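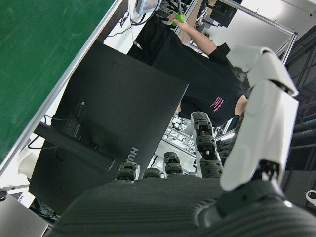

**What did we want to find out?** Whether a small water plant could spot a break-in on its control network using one cheap computer and free software.

We picked water because everybody depends on it and hardly anyone our age thinks about who guards the pumps. Martim Cunha built a toy plant called Zatmont – a tank, two valves and a pump, all simulated – and I wrote Drondard, the monitor that listens to its traffic.

## Testing

Drondard first learned 24 hours of normal traffic. Then we ran 20 attacks against Zatmont, all on our own closed network. Most were fake commands to open a valve. A few were slow changes to the tank level reading, and those were really fun to design!

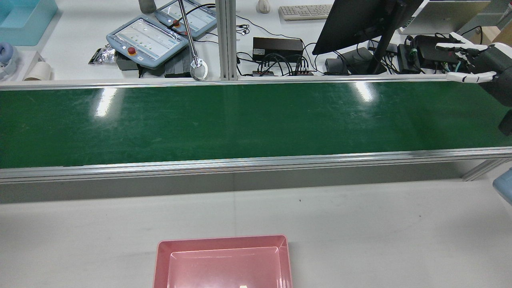
*Fig. 1. Conveyor with a pink tray on the table in front.*

## Results

Drondard flagged 11 of the 20. It caught every fake valve command, usually before the tank level had moved at all. The slow changes slipped past because each step looked normal by itself. Martim then added a rule comparing pump run time with tank level, and the next Saturday we caught two more.

False alarms were our biggest headache. The first version gave 200 in one night – mostly from a clock sync message we had forgotten to include in training.
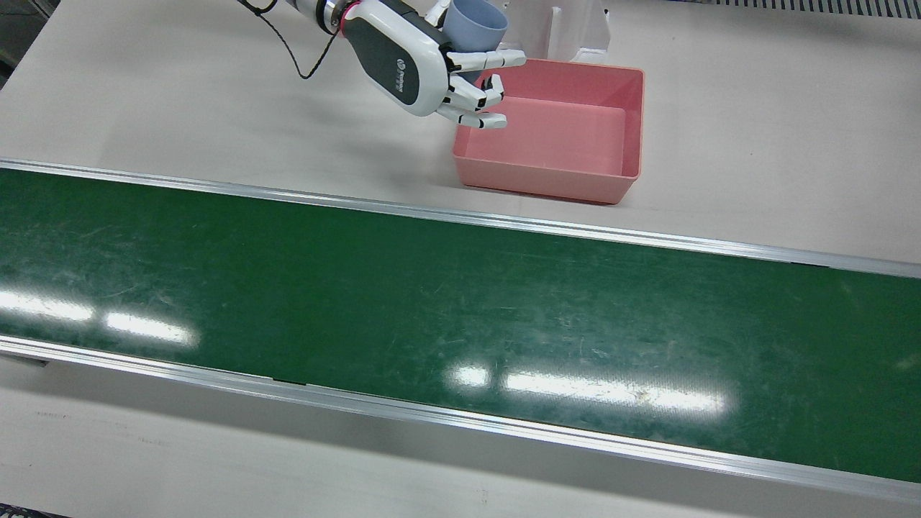

*Fig. 2. Robotic hand holding a light blue-gray cup.*

## Next steps

We would love to try recorded traffic from a real plant. Our adviser, Aarne Turunen, also wants us to test what happens when the attacker is already there during the learning period. The rules file still needs comments before we hand it over in July.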